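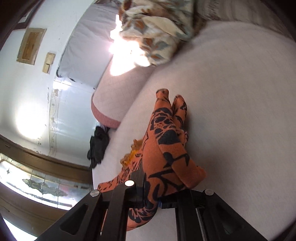
Lay it face down, sleeves or straps tucked in, thirds the long way and then roll from the bottom up, wrote a reader under my last entry, and never ever put a ruffle on the outside of the roll or you'll be steaming it in a hotel bathroom at midnight. Which made me laugh, as I have done exactly that, with the shower running full blast and the window shut, and the ruffle came out looking worse.

So today was the great clothes day. I cleared the bed after breakfast and told myself I'd have the whole closet sorted by lunch, ha. It's November and I still had every summer thing I own jammed in with the sweaters, and you can't pull one hanger out without four others coming along for the ride. Plus we leave for Vurkent soon and it'll be hot there, so some of the summer stuff has to go in a bag and the rest has to go up on the shelf, and I had to decide which was which. I am terrible at this. I'll stand there holding a shirt for ten minutes remembering a picnic.

The orange one was first, mostly for the pleasure of it. I bought it years ago at Wutuvitz, the little place by the old bus station that closed, and I paid almost $100 for it, a silly amount for me then and a silly amount for me now! I don't regret a penny. It's that rusty, coral kind of orange with big black flowers all over, and the mauve in the middle of the petals that I didn't even notice until I got it home. And then the ruffled trim, which is a yellower orange than the rest and ought to look wrong and doesn't. I get more remarks on that thing in the grocery line than on everything else I own put together.

The trouble is it will not fold. It's slippery in the hand (or I'm clumsy, take your pick) and every time I pick it up off the bed it closes up into a long skinny bundle and I have to find the ends all over again. With the print being so busy I can't tell front from back till I've got it flat. I smoothed it out, folded one side in, went to find my glasses, came back and started over. I tried the reader's thirds. They came out more like a half and two leftovers.

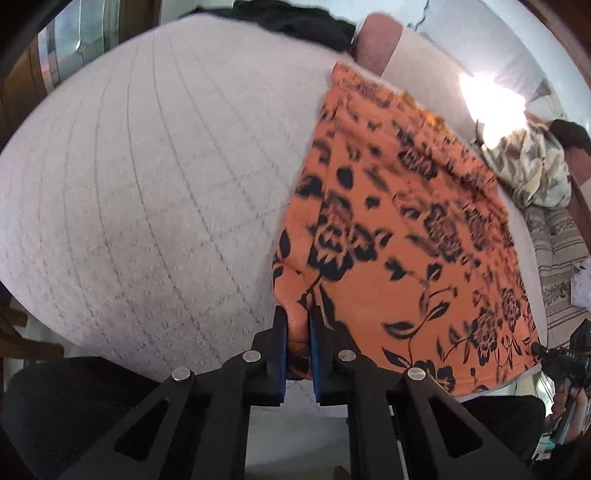 The orange one, flowers, ruffle and all

I did get there in the end, sort of. What worked for me was folding the left side in first, a narrow strip all the way down, and then doing the other side to match and leaving the gathered bit for last. After that I rolled it, loosely, with the ruffle inside like I was told. It's in the bag now and I'm not unrolling it to check.

After that I went faster. The white pants are going to the thrift store, I've admitted I'm never going to sit down in them with any confidence. Kept the striped shirt. Kept the green skirt, although the zipper sticks and I've been saying I'll rub a candle on it since spring. There were two black cardigans in there that I honestly could not tell apart – I'd bought the same one again, must have been a year later, and never known. I put one in the bag and one back in the closet and now I'll never know which was the first.

The blue linen thing I washed with the Dendine, the stuff in the tall bottle that's supposed to be gentle. It smells like a pear somebody left in a car. I don't know if I like it or not. I kept going back to sniff the sleeve. If the smell's still there tomorrow I'll rinse it again in plain water and hang it by the back door.

Had lunch very late, standing up, cheese and the end of the bread. Then the Mac Carthaigh people called about the room and wanted to know if we'd mind the back of the house, as the front one has a leak by the window. I said the back was fine. Then I worried all afternoon that I should have asked if the back has a closet or only hooks. I should call and ask. If it's hooks I'll bring hangers, the thin kind, they hardly weigh anything. It's 2,000 miles and I don't want to get there and hang my one good thing on a nail.

Shoes I haven't even started. I opened the closet floor, so to speak, looked at it and closed the door. I'm allowing myself two pairs for the trip, sandals and the walking ones, and I can already feel myself cheating on that with the red flats, which could go flat down the side of the bag and take up practically no room at all.

It was past six when I got the last of the sweaters back on the shelf, and I still had a heap of odds and ends I couldn't place. A belt that goes with nothing. The scarf with the pulled thread, which I'll mend (I won't). I scooped all of it into a pillowcase and put it in the hall.

Soup for supper. Need to buy more of those cedar blocks, and stamps, and call about the closet in the morning.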